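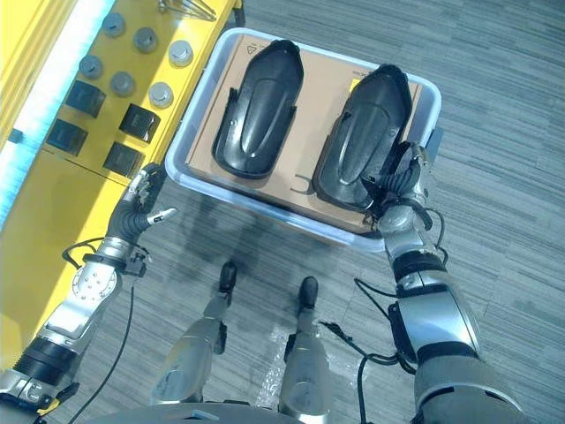
Daltalero set at the work table: bin with cardboard insert and two molded parts, gray cylinders and black blocks on the yellow surface.

Classroom Robotics > Competition Equipment > Two-Arm Robots > Daltalero Bin and Table Set

Daltalero Bin and Table Set
26 Aug 2019 | Posted by the Sidier equipment desk
12 shares | 2 comments

The Daltalero Bin and Table Set is the standard set of parts for the Raltcombe two-arm student challenge. It gives a team the objects it needs to practice moving parts between a work table and a bin at floor level. It is sold to schools, clubs and college project groups that already have a robot with two working hands, or that are building one.

The set is supplied by Sidier. The molded parts are made for us by Marinescu. No robot is included.

What comes with it

Translucent plastic bin with rounded rim and side handle or latch
Flat cardboard box that fits inside the bin
2 black molded parts, long shape, pointed at one end
6 gray cylinders
4 black square blocks
Yellow table top
Printed layout card
Task booklet

The table base is ordered separately. Many schools have a bench of the right height and only need the top. Check the height against your robot before you order the base, and measure with the robot standing in its working posture. A robot that bends at the knees will end up lower than the number on its spec sheet.

How teams use it

Each round begins with the cylinders and blocks set out on the table according to the layout card. The cylinders go in two rows of three. The blocks go next to them in a square, two by two. The bin goes on the floor beside the table with the cardboard box lying in it, and the molded parts go on top of the box.

The task booklet has 7 tasks. The early ones use the table only. A team can run them with one arm and leave the other parked, which is how most new clubs begin. Later tasks bring in the bin. The molded parts have to be lifted off the cardboard and set down on the table, then returned. In the last task both hands hold the bin and the robot shifts it along the floor to a mark without losing the parts.

Scoring is out of 100 for the full booklet. Points are given for parts placed, with deductions for drops and for any touch by a team member during a run. The judges at Raltcombe score from the booklet, so a team that practices with it at school will know the sheet already. We changed the wording of the drop rule in June. If your booklet says "a part that leaves the hand," you have the old one. The current wording is "a part that comes to rest outside its target area." Write to us and we will send the new page.

About the molded parts

These are the hard part of the set. They taper at one end and are wide and rounded at the other, so a grip that works at the wide end will slide if it is used at the tip. There is a raised contour down the middle. Some teams grip across it and some pinch the edges. Both are allowed.

The finish is glossy. Under overhead lights the parts show bright highlights, and a vision program may read a highlight as an edge. Students who trained their detection under one set of lights should expect to do some of it again at the event hall. We have been asked for a matte version. Marinescu can make one, but it would not be legal for Raltcombe and we do not stock it.

Fingerprints show up on the black surface. Wipe with a dry cloth. Do not use alcohol or window cleaner.

About the cylinders and blocks

The gray cylinders stand upright on the table. Their tops do not all look alike, so use the layout card to see which one goes where. A program that treats every cylinder as the same object is fine for the early tasks. Task 5 asks for a particular cylinder and the robot has to find it.

The blocks are placed close together on purpose. A hand that opens wide before it comes down will hit the block next door. Students usually learn this in their first hour with the set. Good practice is to have them draw the open hand on paper at full size and lay the drawing on the table before they write any code for the approach.

About the bin and box

The bin is light and will slide on a smooth floor. That is part of the challenge in the later tasks. For practice you may put a rubber mat under it, but mats are not used at Raltcombe.

The cardboard box nearly fills the bin and leaves only a narrow gap around the edge. It gives the molded parts a flat surface to rest on. Keep it flat. If the cardboard gets wet or crushed, the parts will rock when they are touched and the practice is not much use. Replacement boxes are listed under spares. Printing on the box may vary from batch to batch, and students should not use it as a marker for finding the parts.

Floor space and cables

Allow clear floor in front of the table for the robot and for the bin next to it. Plain floors work best. Carpet grips the bin and changes the last task completely.

Loose cables cause more stopped runs than any programming error we hear about. Route arm cables so they have slack at the wrist but cannot loop over the rim of the bin. Have a student move each arm by hand through the whole task with the motors off and watch the cables only. Do this again any time a hand or a wrist is swapped. Look over cable ends and wrapping before each session and replace anything that has begun to fray.

Fit with your robot

The set was planned for a two-arm robot with fingered hands. It can be used with simple two-finger grippers for tasks 1 to 4. The molded parts can be held with a two-finger gripper if it has soft pads, but teams have had trouble turning them over that way. A camera at head height that can look down on both the table and the bin will save students a lot of work. Teams with a camera fixed level will need a tilt mount or a second camera.

The set has no electronics and needs no software. The task booklet gives part positions on the table in inches, measured from the front left corner of the top. We do not supply starter code. Several clubs share theirs, and the Raltcombe organizers keep a list.

Classroom notes

One set is enough for one robot. A class that shares a robot can split up, with one group programming table tasks and another working out grips for the molded parts by hand, using gloves to get a feel for how little a robot finger can sense. The parts are safe for students to handle. Keep people back from the table whenever the arms are powered, and have one student stand at the stop button with no other job.

Allow a full semester to work through the booklet with beginners. A club with a working robot can get to the bin tasks sooner.

Spares

Cardboard box, single
Molded part, single
Gray cylinders, set
Black blocks, set
Layout card and booklet

Bins are not sold as spares. If yours cracks, contact us and we will work out a replacement.

Shipping and returns

The table top ships flat in its own carton, and the rest of the set comes in the bin. The two cartons can arrive on different days. Check the contents against the packing list and tell us about missing parts before the set is used in class. Unused sets can be returned. Spares cannot.

School purchase orders are accepted. Put the name of the club or course on the order so the cartons reach the right room.

2 comments

Do the older cylinders still count for this year? We have a set from before the booklet changed.

Reply from Sidier: Yes. The booklet page changed, the parts did not. Blocks are the same too.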